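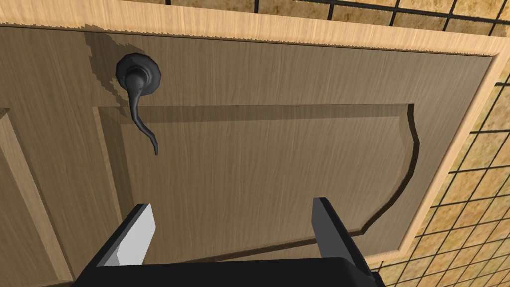
Tomano (simulation kit)

Tomano is a commercial simulation kit for training and testing robot arms on household tasks. It is sold by Istora, a software firm, and is best known for its door and cabinet set, in which a simulated arm with a two-finger gripper has to find, grasp and turn a handle. The kit consists of room models, a library of doors and fittings, and a test runner that records the result of each attempt. It contains no hardware.

Background

Work on the kit began under the name Resteo, as an in-house tool for checking gripper software before it was loaded onto a real arm. Kalliopi Petek, who led the project, rewrote the contact model and split the room models from the test runner so that the two could be licensed separately. The first public version went on sale in June. Version 2 followed on 28th November and added lever handles, which the first version lacked — it had only knobs and straight pulls.

Contents

The standard license covers 15 room models and 600 door and fitting combinations. Doors may be flat or raised-panel, and handle, finish and frame can be changed independently of one another. The larger license, sold as Tomano Đorđević after the engineer who built the first fitting library, raises the number of combinations to 2126 and allows users to import their own parts.

Surface textures are applied separately from shape. Walls and floors can be given tile, stone or plain finishes, and tile size and grout color are set in a text file. Lighting is also adjustable, including the direction and softness of shadows.

Views

The main view is fixed behind the gripper and moves with it. The fingers are normally visible at the bottom, which lets a control program judge where they are in relation to a handle. A view of this kind loses the door as soon as the arm turns away, and the kit can begin an attempt with no handle in sight to test how a program searches.
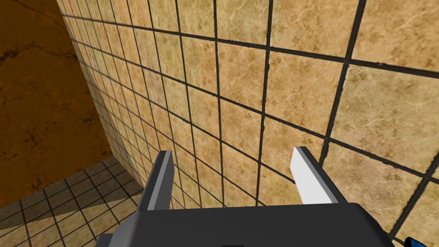 Open gripper facing a tiled wall in Tomano.

Scoring

Each attempt is marked as opened, touched or missed. A handle that is turned without the door moving counts as touched. Users can set a time limit, and the runner can repeat one starting position with different textures.

Reception

Reviewers of the kit have generally praised the range of fittings and the short setup time. Complaints have centered on the textures, some of which look stretched at steep angles, and on the price of the larger license. Soft items such as curtains and towels are not supported.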